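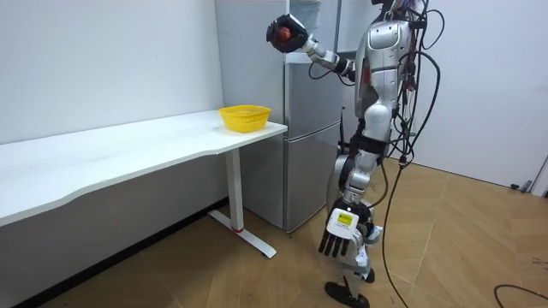

Jeanine Van Wijk wrote in to ask whether she really has to leave a new fridge standing before she plugs it in, when hers came up the stairs upright the whole way. Fair question! If it stayed upright, no, you can go straight to step 1. If it was laid on its side at any point (or you didn't see it come off the truck), let it stand overnight first. I'd do the same with a used one.

Section 2. Leveling and first start

1. Pull off all the tape and foam, and check under the crisper drawers too. I missed a strip on my first Clinano and it rattled for weeks.

2. Slide the fridge to within arm's reach of its spot. Leave yourself room to get behind it – you'll be back there again in a minute.

3. Turn the front feet until the cabinet leans back just a hair. The door should drift shut when you let go of it halfway. If it swings open, raise the front a little more.

4. Plug it straight into the wall.

Caution: No extension cords and no power strips, please. If the cord won't reach, move the fridge or have an outlet put in.

5. Set the dial to the middle and close the door. Now leave it alone. I start mine after supper and load it the next morning.

6. Put a thermometer in a glass of water on the center shelf and read it after breakfast. You want 40°F or lower. Mine said 53 the first time, and all I'd done was leave the door open a crack.

7. Load the cold stuff first, then the rest. Apples go in the crisper, away from the lettuce, or the lettuce will brown early.

Note: Clicks and gurgles are normal on the first day. A steady buzz usually means the back is touching the wall, so ease it forward a bit.

Note: If the panel shows code 13, the door switch isn't closing. Push the door firmly at the top corner. If the code comes back, order part 2907 from the Waltholm parts desk and see Section 5 for how to fit it.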